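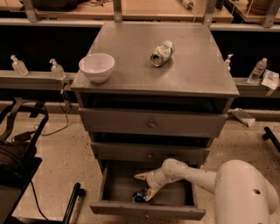
If you've bought the Ludance arm kit (or you're still hovering over the order button), you'll have seen that the drawer routine is the bit everyone wants to try first. I've had mine since May and I must have set this routine up from scratch a dozen times by now, partly because I kept getting it wrong. So I've written down the way I do it, with my grumbles left in.

What you need

The arm and its two-fingered gripper, the head camera, the Olitz control software and a small cabinet with drawers. I'd go for one with plain round knobs, as the software's starter settings seem happiest with those. You'll also want a few bits of light rubbish. Crumpled wrappers are great, and a squashed drinks can makes a good second target once you've got the hang of it.

The kit cost me 680 from Lambrechts, plus postage. You can get a bundle that includes a stand, but I didn't bother and I haven't missed it.

Step 1: Set the camera height

Tip the camera down until you can see the whole cabinet top and the full length of the bottom drawer when it's open. The manual has you do this with the drawer shut, and that caught me out badly! Everything looked lovely until I pulled the drawer out and half of it vanished off the bottom of the screen.

Step 2: Teach the cabinet

Open Olitz, pick New Place and click the four corners of the cabinet top, then each knob. Save it. If you nudge the cabinet afterwards, even a little, do this step again. I know it's dull. I've tried skipping it and spent an afternoon watching the gripper close on thin air.

Step 3: Start with the drawer open

The kit can pull a drawer open by itself, but leave that for later and open it by hand. Drop one thing in near the front left corner, where the arm can get at it from the right without bumping the sides.

Step 4: Slow everything down

Speed runs from 0 to 3,000 in the settings, and it arrives set far too high for indoor use, if you ask me. I put mine at 500 for the approach and leave it there.

Step 5: Line up the fingers

Use the jog buttons to bring the gripper in low over the drawer, then lower it until the fingers sit either side of the object.
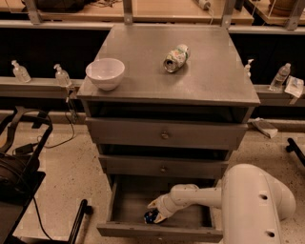 Go down in tiny steps at this point, and check the side view before you close the grip. Shiny things are the fussiest – the depth reading jumps about on them, and you may need to type the height in yourself. Set the grip strength to 5 for wrappers. Any higher and they tend to ping out sideways.

Step 6: Lift, move, let go

Record a lift straight up until you're well clear of the drawer front, then a swing across to wherever you want the thing dropped. Play it back once with nothing in the drawer, then once for real.

Is it worth the money?

I think so, yes. The Cunon kit I had before was quicker to put together, but its software drove me up the wall and the fingers were too chunky for shallow drawers. The Ludance manual is poor and the cable could do with being longer, but the arm itself is smooth and quiet enough to run while the telly's on. I'll do a separate page on opening and closing the drawers once I've got the middle one working properly.

Last updated 8/31/21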